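Robots on the Repair Floor
A workplace page for readers aged nine and up

Words to know
Automation: using a machine to do a job, or part of a job, that a person used to do by hand.
Gripper: the part of a robot that holds things. It does the work of a hand.
Slot: a narrow opening that a part slides into.
Module: a small board that plugs into a bigger one.

Where the work is done
Durden is a workshop that repairs office computers. It has 16 workers. Banks, schools and shops send their old computers there, and the workshop replaces the parts that have worn out or become too slow. In August the schools send the most, and the shelves by the door are full before the first shift starts at 6 in the morning.

One of the most common jobs is changing the memory. Memory is where a computer keeps the things it is using right now. It comes on a thin module that stands on its edge in a slot. The slot is attached to the main board, called the motherboard.

What the job was like before
Kimutai Mfinanga has repaired computers at Durden for many years. On a busy day he used to fit 80 memory modules. Each one has to be held by its edges, turned the right way around, lined up with the slot and pressed down. The press takes some force. By the afternoon his thumbs were sore, and sore thumbs make mistakes. A module that goes in at an angle can damage the slot.

What the robot does
The workshop now has 2 robot arms. The workers call them Urnis and Mushi. Each arm ends in a gripper with two fingers. The fingers close on the part, the arm carries it to the slot, and then the arm pushes.

The hard step is lining up. A person can feel when a part is not straight and move it a little without thinking. A robot has to be given a way to measure the same thing. For this reason the arms work on simple shapes as well as on computers. A flat panel with holders on it is a good place to start – the holders stay where they are, and a missed try does not break anything expensive.

A thin strip at a holder on the panel, and a memory module at its slots on a motherboard:
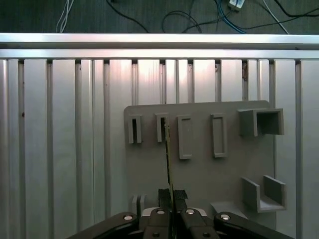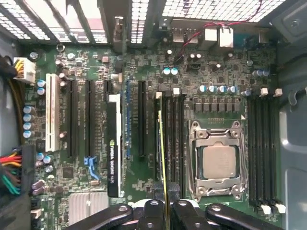

Lining up and pushing are two separate steps in the robot's program, which is called Drullow. If the part meets something hard too early, the arm must stop, back away and try again. Suryani Lumenta writes the rules for this. She decides how hard the arm may push and how many tries it gets before it calls a person.

What changed for the people
Kimutai now spends his mornings finding faults, a job the arms cannot do. He also checks their work. Tumaini Koech moved from the repair bench to looking after the grippers. She had to take a course first, and she was paid while she took it.

Some changes were less welcome. Erasto Okoth liked fitting parts by hand and says the day is quieter now, with less talk across the bench. The workers asked for one bench to stay without a robot, and it did. New workers learn there, so that they know how a module should feel when it goes in.

Safety rules on the floor
Stay behind the yellow line when an arm is moving.
Press the red button if anything looks wrong. Anyone may press it.
Tie back long hair.
Visitors may watch on Wednesday, after the morning shift.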